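Grout Width Is a Specification, So Write It Down

Most arguments over finished tile work are arguments over a number that was never put on paper. The tile is specified to the part number. The adhesive is specified. The membrane behind the board has its own page. Then the joint, the one part of the surface that moves, stains and has to be repaired, gets the words "to match tile" or nothing at all.

I have reviewed finish schedules for residential and small commercial jobs long enough to have a low opinion of that phrase. A joint doesn't match a tile. It is a gap of a given width, filled with a given material, laid out from a given starting line. All of these can be stated in one row of a table.

Start with width. Tile varies in size, even within a box, and the joint absorbs the variation. If the joint is too narrow for the spread in the tile, the setter has two choices: let the lines wander or sort the tile by hand. Sorting takes time that was not in the bid. The lines wander. The owner notices on a Sunday morning with the sun coming in low across the wall, and a dispute begins over work that was done about as well as the drawing allowed.

The Lulmont renovation is the case I know best. The schedule listed 116 line items for interior finishes. It named the cabinet pulls and the color of the switch plates. Joint width appeared in 2 of the 116, both in the same powder room, and the two values disagreed. Roman Jakubowski, who was setting the tile, asked for a ruling in writing and waited 55 days for it. When the answer came it said to use his judgment. He did, and was then told the joints in the main bath looked heavy.

I do not blame the designer much. The usual way of picking tile hides the joint. A sample board from a showroom holds a few pieces, set close, looked at from straight on and at arm's length. People rarely see a wall that way in use. They see it from the doorway, from the tub, or from the floor while looking for an earring. At a low angle the far joints crowd together and the near ones spread out, and a pale field with gray lines can read as mostly lines at one end and mostly tile at the other. Color acts the same way. A dark flat finish that looks even on a chip will show a change in tone over a large area, and putting it next to a coarse, mottled one makes every flat spot easier to find.

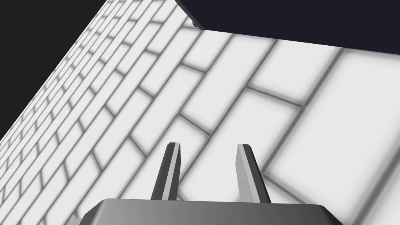
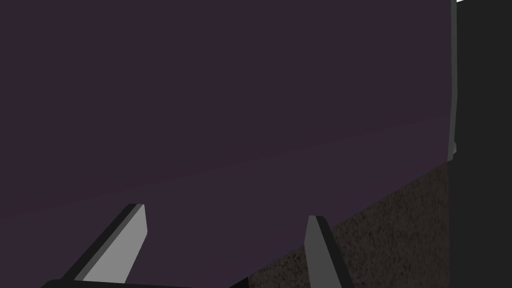 Surface studies, rendered: white running-bond tile with gray joints (first); plum surface beside speckled brown (second).

Contrast is the second item that belongs in the table. Gray grout with white tile is a common choice and a reasonable one. It hides dirt at the joint. It also makes each error in alignment visible, so it calls for a tighter tolerance on layout than white on white would. I have yet to see a finish schedule that ties the two together. The color is chosen by one person in March and the tolerance is left to a general note copied from an older job.

Running bond adds a third item, the offset. A half offset puts the middle of one tile against the ends of two others. Long tile is often slightly bowed, with the high point near the middle, so a half offset places the high point of one against the low ends of its neighbors. The result is lippage that no amount of care will fully remove. A smaller offset reduces it. Short, flat tile can take the half offset without trouble. Again this is a number, and the person drawing the elevation should supply it.

The objection I hear is that a longer schedule is a schedule fewer people read. Rikitz, a mid-sized contractor I work with, made that case to me when I proposed three new columns: width, offset, starting line. Their estimator said crews would ignore them. We tried the columns on the Nasution job anyway. The crew read them, since they were on the same line as the tile they were about to install. The questions that came back were about the starting line in one alcove, where my dimension was wrong.

There is a cost. Someone has to measure sample tile from more than one box before filling in the width, and lead times do not always permit it. In that case the entry should say so, give a provisional value, and name the person who will confirm it on site. A provisional number can be corrected. A blank gets filled in by whoever is holding the trowel, and the responsibility moves to that person without anyone having agreed to it.

The template I use now has those three columns plus one for grout color. Movement joints go on a separate sheet, keyed to the plan.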